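We got back from Avurbridge on Saturday with two loads of washing, a jar of quince jelly that leaked through my good jumper, and the firm opinion that everyone should take the slow train at least once. I've been promising to write this up for my sister and for the three or four of you who asked in the comments, so I've made a pot of tea and put my feet up and here we go. It's going to be a long one, sorry in advance!

For those who missed the earlier post, the plan was a simple one. Fly in, take the night train up the valley to Trerska, spend most of a week walking and eating, then come back down by bus along the lake and finish with a couple of nights in Avurbridge before the flight home. My husband wanted to hire a car. I did not want to hire a car, having been in the passenger seat for the last one, and after a bit of back and forth (and one look at the photos of the pass) he came round to the train.

## The night train

The sleeper leaves at twenty to ten at night, and I'd tell anyone to get to the station by nine, as the platform is a good long walk from the ticket hall and there's no trolley for your bags. We had a two-berth compartment with a little fold-down sink, a hook for your coat and a window that opened about the width of a hand. I loved it. I slept like a log until we stopped at some tiny station in the wee hours, where two men on the platform had a cheerful conversation under our window for what felt like half an hour, and then I was asleep again before we pulled out.

Bring your own breakfast. There was meant to be a trolley in the morning and perhaps there was one, but it never made it down to our end of the carriage. We had bananas and a squashed packet of biscuits, and ate them in our pyjamas watching the mountains go pink, and I can't say I felt hard done by.

## Trerska itself

I had pictured a village and it's more of a small town, with a proper main street and a chemist and a hardware shop that I could have spent a whole morning in. The river comes straight through the middle of it, very fast and a strange milky grey colour, and you hear it from absolutely everywhere. The first night I thought it was raining. By the third night I couldn't get to sleep without it, and now that I'm home the bedroom seems awfully quiet.

We stayed at a guesthouse up the hill behind the church, booked through Ornance, a small agency I'd not used before. They were good on the phone and a bit hopeless by email, so ring them if you can. The room had a balcony just big enough for one chair, so we took turns. Shared bathroom down the hall, loads of hot water, and a shelf of paperbacks left behind by other guests, including the second half of a detective novel whose first half had come away from the spine. I read it anyway. I still don't know who had been murdered.

Our host was Mohsin Ghumman, and if you end up staying there please give him my love. He moved to the valley for one winter to help a friend with a roof and never went home. He'll lend you walking poles and mark up your map in pencil, and he has very strong feelings about which of the two bakeries you ought to go to. (The lower one. I went to the upper one as well, secretly, and thought it was just as nice.)

## The walk up to Zervas

This was the thing I'd come for. Zervas is an old summer village above the tree line, stone huts mostly, with a little chapel at one end and a spring that comes out of a pipe in the wall. The signpost at the bottom gives the height as 3,962 feet, which didn't sound too frightening to me when I was standing there in clean boots.

Well. The path is lovely and it is also very steep. The first hour is through beech woods, soft underfoot, with a handrail on the worst of the bends. After that you come out on to open hillside and the track goes back and forth, back and forth, with no shade to speak of. We were there in August and had started far too late because I'd wanted a second coffee, so by the time we left the trees the sun was right on the backs of our necks. Start at seven. Start at six if you're a slow walker like me. Take more water than you think, and a hat with a proper brim, and don't do as I did and leave the sunscreen on the balcony chair.

It was all worth it, of course. There was a woman selling cheese from one of the huts and we bought a great wedge of it, and sat against the chapel wall with our boots off. You can see all the way down to the lake on a clear day. Ours wasn't perfectly clear but it was clear enough to make out the ferry, a tiny white speck, and we watched it go the whole way across while we ate. I don't remember when I last sat and watched one thing for so long.

My knees had plenty to say on the way down. Poles, poles, poles. Thank you, Mohsin.

## The lake bus

The bus back to Avurbridge is number 37 and it goes from outside the post office. You pay the driver and he prefers coins. Sit on the left-hand side going down, as that's the lake side, and if you're at all inclined to feel queasy then sit near the front and don't try to read. There are a lot of corners. The driver toots the horn before each of the blind ones, and there was a little boy across from us who tooted along with him for the entire trip. His mum looked tired. I thought he was terrific.

There's a short stop halfway, at a café with a terrace over the water, long enough for the loo and an ice cream if you're quick about the loo.

## Avurbridge

I'll be brief about Avurbridge (I can hear you laughing) because we only had two nights and it poured for one of them. The covered market is the place to go in the wet. Upstairs there's a row of lunch counters, and we ate at the dumpling one both days, sharing a bench with office workers who plainly go every week and know what to order. I pointed at what the lady next to me was having and that worked out beautifully.

The museum we'd planned on was shut for repairs. The bridge the town is named for is very handsome and is best seen from the downstream side, where there's a path and some benches. We walked across it after dinner on the last night, under one umbrella, both of us getting wet down the outside shoulder.

A few odds and ends people have asked about:

- **Money.** Cards are fine in Avurbridge. Take cash for Trerska and certainly for the cheese.
- **Boots.** My old ones did me well. Trainers would be all right for the river path but I wouldn't want them for Zervas.
- **Cost.** The guesthouse came to 300 dollars for the two of us for the whole stay, with breakfast, and I'd happily have paid more.
- **Language.** We got by with a phrasebook and a lot of smiling. "Is this seat free?" was the most useful thing I learned.
- **Would we go again?** Yes, and next time I'd like to see it in the autumn when the beeches turn.

I've a few more things to write up about the river path and the Sunday band concert, but they'll have to wait for the weekend. The washing's still in the machine, and I've had a craving for dumplings ever since we got home. 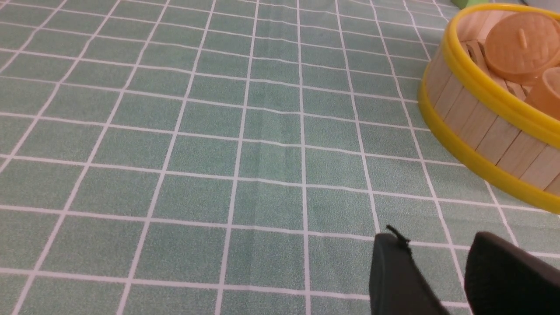
*The steamer basket on the green checked cloth.*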